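Help > Laundry & Linens > Folding

Folding Sweaters and Other Soft Tops: FAQ

Zusedora Help Pages. Updated June 29, 2026
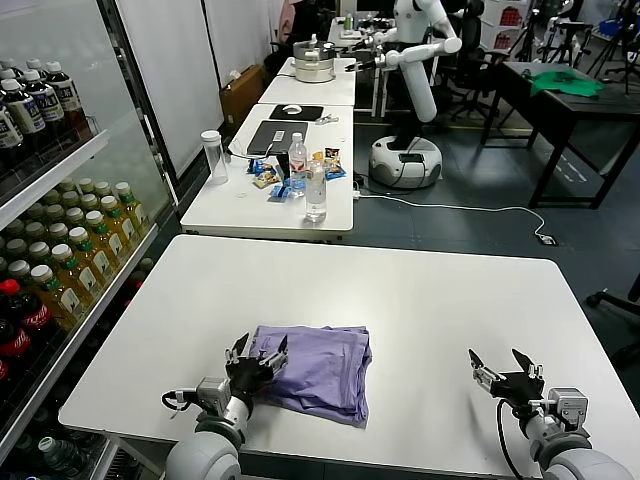
What surface should I fold on?

A clean, flat table, waist high or close to it. A bed works but the fabric sinks and the edges come out uneven.

My fold looks rumpled. Do I start over?

Not usually. Press the stack with your palms and tuck any loose fold underneath. Start over only if a sleeve is bunched inside.

Should I fold in halves or thirds?

Thirds for drawers, halves for open shelves. Lay the top face down and bring the sleeves in first.

How high can I stack them?

Up to 20 thin tops on a shelf. Thick knits get three to a pile or the bottom one creases.

Can I fold straight from the dryer?

Yes. Give each piece one shake. Anything still damp goes on a rack.

Do I need a folding board?

No. The Jokach board is fine if you want every piece the same width.

Filed under: Folding, Knitwear, Small Closets

Comments (3)

nkuna_fan: Thirds finally fit my dresser. Thanks.

Prillham reader: What about hoods?

tk482: Fold the hood down flat first, then do the sleeves.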